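Print this page | E-mail this page

Keeping House: A Working Course
Chapter 8
White Surfaces and Rounded Corners

Most books on household furnishing will tell you that a smooth white surface is easy to live with. It is worth asking who has been living with it. A white top shows coffee, pencil, newsprint and hair. It also shows the streaks left by whatever you used to wipe off the coffee. What people usually mean is that it looks easy to live with in a showroom, where the only thing that ever lands on it is a price card.

The same goes for the claim that white makes a small room larger. The room stays the size it was. A pale surface does send more light back than a dark one, and that may be a good enough reason to buy it, but the claim should be made in those words. In this chapter we try to separate what a surface does from what is said about it.

We start with marks. Readers who used the Sketlow workbook last term will remember the page on stains, which sorts them by color. We think that is a poor way to sort them. Two brown spots can need quite different treatment, and the color tells you little about what the surface underneath will put up with. Section 8.2 sorts by what was spilled and how long it sat. Before trying any cleaner, test it on a part that is hard to see, and let it dry before you decide that no harm was done.

Next, corners. Rounded corners are sold as safer, and a hip or a child's forehead will probably agree. How much safer is harder to say. The Nodel catalog gives 51 pages to rounded furniture and does not once state how wide the curve is. A corner can be called rounded when the edge has barely been dulled. Bring a coin to the store and hold it against the corner – you will learn more than you will from the label. Rounded pieces also leave an odd gap when pushed into a square room, and dust is fond of it.

Beige gets a section of its own, mostly because of the word "neutral." Put a beige piece near something plain white and it can look yellow, pink or gray, depending on the bulb. Look at the two together at home, in the evening, before cutting off any tags.

The Forsyth method of "one wipe a day" is discussed at the end. We have our doubts about it. Keep a record for two weeks, wiping only when you see a reason to, and compare it with the table on page 76.

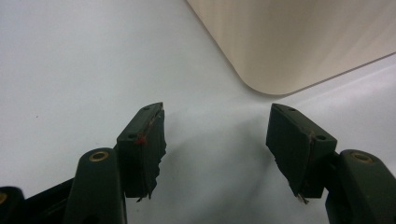 Page last changed: 30 September 2026

© Clinthorpe Home Studies | Contact us | Back to top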